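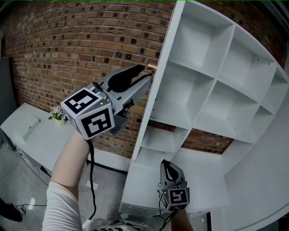
One of the two hand-held grippers raised towards a peg on the edge of the shelving.

Search this site Enter keywords Go

Baoshan Dong has spent most of the period since June comparing finger pads. The work at Indham concerns two hand-held grippers, each carrying a marker cube behind the jaws, and the question is which pad and jaw pairing should go forward to the Horkell arm.

"We had two candidates," Dong says. "Fan is a soft pad against a rigid lower jaw. Bilatside has the same pad on both sides. On a flat box there is very little between them."

Small parts separated them. Over 100 attempts on shelf pegs, Fan held the peg straight in 90. Bilatside managed fewer, and Dong puts the difference down to compliance. "With two soft faces the peg can tilt – you feel it go, but you can't correct it. One hard face gives you a reference."

The pads also wear. Dong replaces them after 1,000 closures, a figure taken from the team's own log. Grip force was still acceptable at that point, but the spread between readings had grown by nearly 12 per cent.

Tracking caused more trouble than gripping. Each cube has patterns on several faces so that one can be read at most wrist angles. Reaching in beside a shelf upright is the awkward case. "You turn the wrist to clear the panel and the good face turns away," Dong says. "We moved the cube further back. That helped, at some cost in balance."

Cables remain unresolved. Dong would like a lighter one, and has tried routing it along the forearm. "It pulls less. It still pulls."

Tests of the Fan pairing on the arm come next, using the same pegs and the same shelf heights. Bilatside has been kept for boxes.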